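Lindalva Holanda has walked out of her front door at six in the morning, every morning, for two winters now, and got into the river at the bottom of her lane. I met her for tea on a Wednesday in March, when the water was 7 degrees and I was wearing more clothes than I own.

I'd better say straight away that I'm not a swimmer. I did my lengths at school, hated the smell, and that was that. But a friend had been on at me for months about the group at Sampaio Weir, and when I finally emailed to ask if someone would talk to me, Lindalva wrote back within the hour. "Come and have cake," she said. "You don't have to get in." (I did not get in.)

She lives in one of the old lock cottages, with a kitchen so warm my glasses steamed up, and a fat ginger cat called Nino who took my chair and kept it. There was ginger cake as well. I ate a great deal of it.

How it started

She'd been a school cook for most of her working life, and when she stopped she found the mornings very long. "I was still waking at five," she told me. "My body thought there were 200 dinners to get ready. I'd lie there planning custard."

Her neighbour Jawad Rind was already swimming then, on his own, which his wife didn't like one bit. He asked if Lindalva would stand on the bank and keep an eye on him. So she stood there in her coat with a flask, all through October, getting colder and crosser.

"One morning I thought, well, he's moving about and I'm not, and he looks happier than I do. So I went home and found my costume. It was older than my daughter. The elastic had gone in all the wrong places!"

And what was the first time like? She laughed so much at this that Nino left the room.

"Horrible. I swore, and I don't swear. I went in up to my waist and came straight out again and told Jawad he was a madman. Then I had a bath and felt marvellous till teatime, so the next day I went back."

The group now

There are more of them these days, though it changes with the weather. Nayara Moura comes on her way home from nights at the hospital and hardly speaks, which everyone respects. Ngọc Hầu is the only proper swimmer. She goes up to the bend and back with a bright orange float behind her while the rest bob about by the steps and talk about boilers.

I wondered if there was a bit of showing off in it, who stays in longest, that sort of thing. Lindalva pulled a face.

"We had a chap like that. He had a watch that told him everything. He wanted us all to write our times down in a book. He didn't last past Christmas – I think he found us very slack."

Her own rule is two minutes when it's really cold, and she means it. She gets in slowly, keeps her face out, breathes out as though she's blowing on soup, and gets out while she still feels she could do more. She won't swim after heavy rain, when the river goes brown and fast, and she won't let a newcomer in without someone beside them. Anyone with a dodgy heart gets sent to their doctor first, and she's sent a few.

"People think I'm bossy," she said. "I ran a kitchen. I am bossy."

Does she think it's good for her? She was more careful here than I expected. She sleeps better, she said, and her temper has improved, but she also walks more and sees people every day, and who's to say which of those is doing it? Her knees are exactly as bad as they were.

On getting warm again

This was the part she really wanted to talk about. The swim is nothing, according to Lindalva, and getting dressed afterwards is the whole skill. You carry on getting colder for a while after you come out, so you've got to be quick, and by then your fingers won't do as they're told.

She lays her things out in order before she gets in, top half first, with the hat on the pile. No buttons and no tights. Her bra stays at home ("put that in, I don't care"). She's tried the big changing robes and finds them heavy and slow to dry, so what goes on over her jumpers is a quilted down jacket, the puffier the better, and then she stands about with something hot and sweet until the shivering stops.

She's fussy about looking after down, too. It never goes on with a wet costume underneath, she doesn't leave it squashed in the swim bag, and once it's been washed she dries it low and slow and keeps shaking it out. Then it gets laid flat on a bed for the night, so she can feel for lumps. 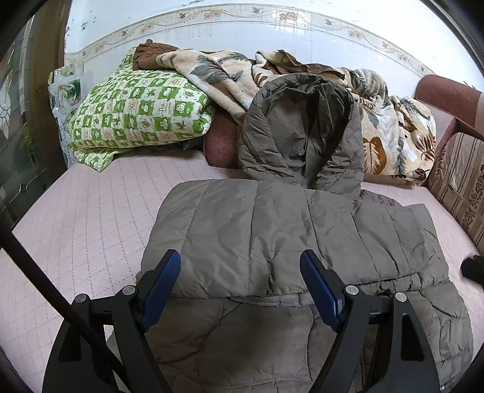 What she'd tell a beginner

Start in September, she said, when the water's still kind, and just keep turning up as it cools. Don't begin in January because you've read something in a magazine. Go with other people, wear something on your feet, and eat your breakfast afterwards.

I asked whether she'd ever stop. She looked out at the river, which was grey and not at all inviting, and cut me another slice of cake.

"When I can't manage the steps, I suppose. Jawad says he'll put in a handrail. He's been saying it since last spring."

She gave me the rest of the cake to take home, wrapped in foil, and told me they'd be on the steps at six the next morning if I changed my mind. I set an alarm. I slept through it, but I've dug out my old costume, and September isn't so very far off.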